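Pelero Craft & Skills Boards
Search this board: Enter keywords Go
Print this thread | E-mail this thread to a friend

We use cookies to remember your settings and keep you logged in. By continuing to browse you agree to this. OK / Read more

Suture practice pads: worth adding the fake blood?

slowneedle
Jan 13, 2024

Hello all, and thank you for having me! I've been reading along for months and finally got up the nerve to make an account. I'm in the second year of a vet tech program, after a long stretch of doing alterations and hemming other people's pants (so many pants), and I thought the sewing background would give me a head start. It has and it hasn't. I'm comfortable with a needle, but cloth stays where you put it and a practice pad has opinions of its own.

I've been working on a plain Arnent pad, the flat kind, and I've got it pretty well chewed up after one winter break. My closing line looks decent when everything is clean. Then a classmate squirted some red practice fluid over hers and handed it to me, and I lost track of where the edges were, put one stitch in much too shallow and had to take it back out. So my question is, do you all practice with the fluid or without? And if you use it, does it ruin the pad? These things aren't cheap on a student budget and I'd hate to stain one for nothing.

Sorry this got so long. My coffee is cold now.

basting_stitch_betty

Welcome, slowneedle! Another pants person! I did bridal for years before I went back to school, so I know just what you mean about cloth.

My vote is to practice dry until your hands stop thinking about it, and only then make a mess. When I started, I wanted everything to feel real right away, and all I did was teach myself to hurry. I kept a count in a little notebook and didn't touch the red stuff until I had 300 simple interrupted stitches behind me. That sounds like a lot, but it's a few evenings a week with the radio on and it goes by quicker than you'd think. I can't say that number is magic, it was just a nice fat one to write at the top of the page.

And yes, it stains. My old pad has been pink in the middle and tan at the ends ever since.

knotquite

I'm going to disagree with Betty, with affection. I think you should get the fluid out early. Dry practice lets you lean on your eyes the whole time, and the first time the line is hard to see, you freeze up, which sounds like what happened to you with your classmate's pad. Better to get used to it while you're still forming your habits.

Here's the sort of thing I mean, with the thread wandering all over:
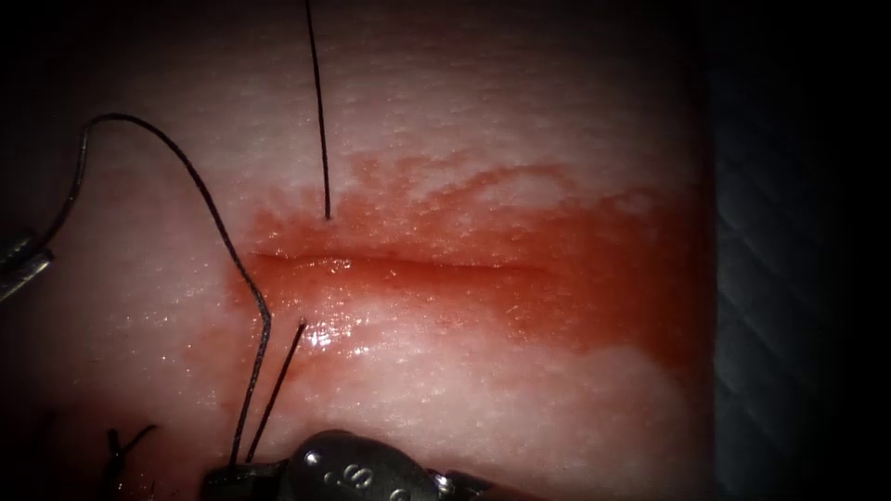 What I do, in order, for a wet session

1. Cut one straight line, short, and leave plenty of pad on every side of it. If you cut close to an old line, the strip between them goes floppy and you'll be fighting it all night.

2. Put the fluid on the cut itself and let it wander. Please don't paint the whole pad. You want the color strongest at the line and thin farther out, because then the darker edge of the cut still gives you something to aim for once you learn to look for it.

3. Use black thread. I tried a lovely violet once and it disappeared on me in the red. Black shows up on the pale part and on the stained part both, and you can follow a loop with your eye without picking it up to check.

4. Move your lamp. Wet pads shine, and if the glare lands on the cut you'll be squinting at little white spots. I slide mine over until the bright patch falls somewhere I don't need to see.

5. Mind your slack. A big lazy loop lying across a wet pad drags fluid with it, and then your tail is slippery when you go to tie. I pull through a bit at a time and lay the extra off to one side.

6. Blot, don't wipe. Wiping smears it up to the top and then the whole thing is one color.

Do a bad one first on purpose, if that helps. It takes the pressure off.

hemlock_and_hem

I'm somewhere in between you two. I like knotquite's list very much (number four especially, I spent a whole term with a headache before I thought to move the lamp), but I do think Betty is right that a person should be able to place a stitch evenly before adding anything slippery. If your spacing is uneven dry, it'll be uneven wet, and you won't be able to see well enough to fix it.

As for pads, I've gone through a few. The Arnent is fine and sturdy, but the surface on mine is very smooth. I switched to a Drulteo, which has a little grain to it, fine pores and creases, and the needle doesn't skate when you first touch down. It's a softer pad, though, and a tight stitch will pull right through if you get bossy with it. That was a useful lesson for me, coming from denim.

slowneedle

Oh my goodness, thank you, all of you. I had no idea about the lamp! Mine is clamped to a bookshelf directly over my head, so that explains quite a bit.

Betty, I love the notebook idea and I've already ruled a page. I'm at 38 as of tonight. Knotquite, I think I'll keep one end of my old pad for wet practice and the other end dry, if that isn't silly. Does the fluid creep along to the clean end?

knotquite

Not silly at all. It creeps a little if you leave it sitting overnight, so rinse it under cool water and pat it dry when you finish. I stand mine on edge on a dish towel. My husband has stopped asking what's in the dish rack.

basting_stitch_betty

I still say dry first, and I'll go to my grave saying it! But I will admit that I went and looked at number three on that list and swapped my blue thread for black this afternoon, and it was so much easier to follow. I buy the long-dated training spools from Lindemann, by the way. I go through them like popcorn and I don't feel bad about snipping off a tangle.

One more thing for slowneedle. Look at where your needle goes in, compared with the edge of the cut. Coming from sewing, we all want to take tiny bites close to the edge like we're doing a blind hem. On a pad you need to step back farther than feels natural, and the same distance on the far side. My instructor said it to me so many times that I started hearing it in the grocery store.

threadbare_tom_cat

Dissenting voice from the back row. I've never liked the fluid and I've been at this a good long while. It's fun, and it looks dramatic, but I don't find it moves the way you'd want. It sits on top of the pad and spreads wherever it pleases. For the money I'd buy a second plain pad and do twice the knots. Over 400 knots in, your hands will know what they're doing and a bit of red won't rattle you.

I'd also say to drape a piece of cloth around the line so you only see a small window of it. It's free and it does more to unsettle you than any bottle.

hemlock_and_hem

Now the cloth window is a wonderful idea and I'm a bit cross I didn't think of it, with a whole closet of remnants sitting right there. I'm going to try that with the wet pad and see how brave I feel.

slowneedle

Reporting back after a very soggy evening. I moved the lamp, I used black, and I stepped my bites back the way Betty said. Four stitches, three of them pretty even, and one that we won't discuss. I did forget to blot and wiped instead, so the clean end of the pad is now also the pink end. Rinsed it and it's standing in the dish rack as I type. Next up is the cloth window, once I find my good scissors.

Thread 3937 | Print this thread | E-mail this thread to a friend
Get the Pelero newsletter: new threads and project ideas in your inbox. Enter your e-mail address. Sign up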